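We are looking for a part-time Network and Helpdesk Assistant to join our small IT support office in Jorthorpe. The post is for 21 hours a week, starting in February, with the possibility of more hours after the first year.

## Who we are

Lenico is a support company for small organisations - dental practices, two primary schools, a housing association, several shops. We look after 123 client sites in Jorthorpe and the villages nearby. Most of them have no IT person of their own, so when the telephone does not work or the printer has disappeared from the network, they call us.

We are a team of 8. Four of us go out to clients, the others answer the helpdesk and do the billing and purchasing. The office is above the bakery on Skurkine Road, and there is a room at the back where we prepare equipment before it goes to a client.

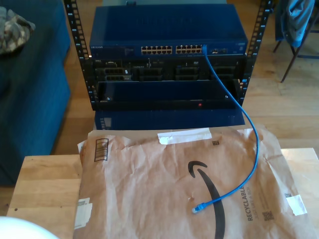

## What you will do

- Answer calls and emails from clients in the mornings, write a ticket for each one, and solve the simple problems yourself.
- Prepare switches, routers and telephones before they are installed, and label them.
- Go with a colleague to client sites, usually in the afternoon, to replace cables and test wall sockets.
- Keep our stock list correct. At present it is not very correct, and we would like you to improve it in your first months.
- Write short instructions for clients, in words that a person without technical training can follow.

The biggest work this year is the Yip project. This is the move of 4 dental practices from their old telephone lines to internet telephones. Every practice needs new cabling at the reception desk and in the treatment rooms, and this can be done only when there are no patients. For this reason some of the work is in the evening, until 21:00 at the latest.

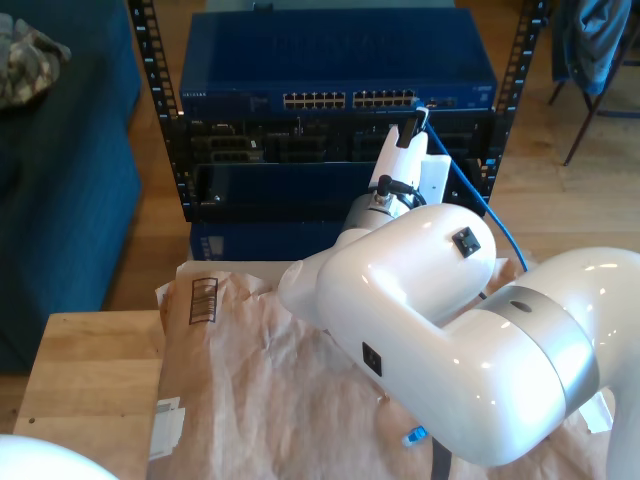 Evening hours are paid at a higher rate, or you can take them back as free time in the same month. We plan them together at least two weeks before, and if you have children or another duty at home we will try to put you on the earlier visits. Travel between the office and the clients is in the company van, and the time in the van counts as working time.

## What we ask from you

You do not need a diploma in computing. We are more interested in how you work and how you speak with people who are a bit stressed. We do ask for the following:

- Some practical experience with networks, at work, at college or at home.
- You can explain what an IP address is, and what you would check first if a computer does not get one.
- Good spoken and written English. It does not have to be perfect - several of us learned it as adults.
- You can lift a box of 15 kilos and work on a ladder.
- A driving licence is useful, but we will not refuse you without one.

If you have never fitted a plug to a network cable, we will teach you. It takes most people a few afternoons before the wires stay in the right order.
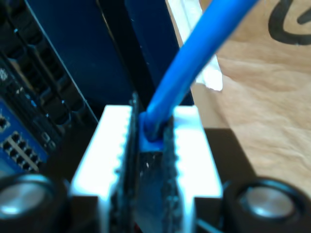 *Blue network cable, close up.*

## What we offer

The salary is according to experience and we will tell you the figure before the first interview, so please ask. You will receive paid holiday, a workplace pension, work boots and a jacket, and we pay for one external course every year. There is free parking behind the building, and the bus from the station stops in front of the bakery.

For your first 4 weeks you will work beside one colleague and you will not answer the helpdesk alone.

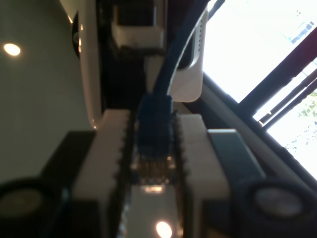

*A blue RJ45 plug on its cable.*

## How to apply

Please send us your CV and a short letter, one page is enough. In the letter, tell us of one technical problem which you solved for another person, and how you explained it to them. You can send it by email or bring it to the office between 9:00 and 16:00.

We will invite people to a talk of one hour and a small practical task at a desk. If you need any adjustment for the interview, write it in your letter and we will arrange it. Everybody who applies will get an answer from us, also when the answer is no.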